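Questions We Get at the Norðdahl Supper Swap

How does the swap work?
You cook one big dish at home, bring it along on Monday evening, and go home with portions of what everyone else made. Most people leave with four suppers, sometimes more if a big family is away that week. We meet in the long room at Utgate, and the doors open at 5:30.

Do I have to be a good cook?
Goodness, no! Bean soup is welcome, and so is baked pasta, and so is that rice thing your aunt used to make. Umut Karaca brought plain lentils for his first two months and they were always the first to go.

What does it cost?
Membership is $18 a season, and that pays for the room and the labels. You buy your own ingredients, of course, and we'd ask you to keep it sensible - we don't want anyone feeling they have to show up with a leg of lamb.

What about allergies?
Please write every ingredient on your label, even the ones that seem too small to matter (a spoonful of soy sauce is a big deal to some of our members). Dishes with nuts go on the table by the window. If you aren't sure about something, ask Hermenegildo Alvarado, who keeps the list.

Can I bring my children?
Yes, please do. They eat early, at 5:45, and there is usually a card game going afterward.

Should I bring my own dishes?
Bring lidded containers for the food you're taking home, and a plate for each person if you'd like to stay and eat. Plastic plates are a good choice with little ones, and a cloth from home is handy for spills. Put your name on the underside of everything, since blue plates in particular have a way of going home with the wrong family. 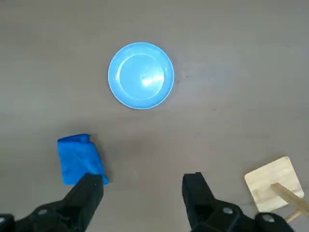 What if I have to miss a week?
Just let Tien-fu Chou know by Sunday noon so the portions can be worked out again. You won't lose your place, and we'll be glad to see you when you're back.

Is there a waiting list?
There is at the moment, and it moves fastest in August, when people go away. Leave your name at the Utgate front desk and we'll call you.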